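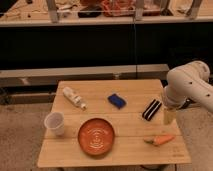 Arm at the clear cup, with the other objects left on the table.

Recording demonstrations by remote control: tabletop pick and place

Before you start

These steps cover one recording session with a single arm, driven by an operator using a hand controller. The robot is moved through the task from start to finish while the software logs the joint positions, the gripper opening and the camera picture. The recordings are later used to train a policy that repeats the task without the operator.

You will need the arm, a controller that has been paired and charged, at least one fixed camera that can see the whole tabletop, and the Tutent recorder installed on the control computer. If you are working from the Lutlow bench, the recorder is already there. At Ditcombe you have to install it yourself and set the logging folder by hand.

Setting up the table

Place the table so the arm can reach all four corners without its elbow locking straight. Check this with the controller before you put anything down. If the arm stops short of a corner, move the table, then check the other three again.

Put out the objects for the task along with a few it doesn't need. The extra objects stay on the table while you record. We use ordinary things such as a paper cup, a sponge, a plate and a toy carrot, with enough space between them for the gripper fingers to come down on either side.

Light cups are harder than they look. Bring the gripper straight down over the cup and close it slowly. If you come in at an angle the cup tips, and the take is spoiled.

Recording a take

1. Home the arm and open the gripper fully.
2. Type the task as a short instruction, for example "pick up the clear cup". Use the same wording for every take of the same task.
3. Press record and wait one second before moving.
4. Drive the arm at a steady pace. Long pauses in mid-air end up in the training data and the policy will learn to pause too.
5. Finish the task, open the gripper, lift clear and stop recording.
6. Mark the take as good or bad straight away.

Aim for 54 good takes of each task. Anything longer than 70 seconds is better deleted and done again. After every 16 takes, stop, rest your hands and look at the last few recordings at full speed.
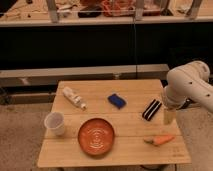

Do I need to move the objects between takes?
Small changes are enough. Shift the object you are picking up by a few centimetres and turn it a little, then move one or two of the others. Leave the table and the camera alone for the whole session. If either one gets bumped, start a new session folder so the two sets don't get mixed.

Common problems

The arm lags behind the controller. Close any other program that is using the camera, then restart the recorder. If the lag is still there, turn the preview window down to its smallest size.

The gripper closes but the object slips. Lower the wrist a bit more before closing. With a soft object like a sponge you can squeeze harder, but don't do the same with a paper cup.

The recorder won't connect. Check that the port is set to 3846. The Schwaiger controllers go back to their own default after a firmware update, so look there first.

The arm drifts while your hand is still. Put the controller down on a flat surface and recentre it from the settings menu.

Saving your work

Copy the session folder to the shared drive before you power down. The folder should hold the takes, the camera settings and the text file with the task instruction. Bad takes can stay in as long as they are marked, and the training script skips them. Home the arm, switch off the controller and put it back on charge.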